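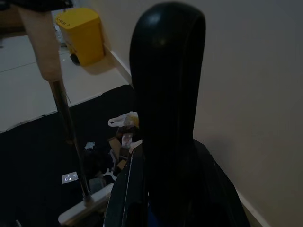
# Tandgate floor care set

Short clips and stills of everyday floor cleaning: mopping, moving mats, shifting bins. Collected for Tandgate and last revised 6/16/22.

## Contents

- `clips/` — 300 clips, sorted by room
- `stills/` — 50 stills
- `labels.csv` — one row per clip, with tool and floor type

## Labels

Mops and brooms share the tag `long_handle`. Trash bins are tagged `bin`, with or without wheels. Floor mats get their own tag, `mat`, and are not counted as floor.

## Known gaps

Four clips from March have no floor type yet.

Contact: Cinzia Caruso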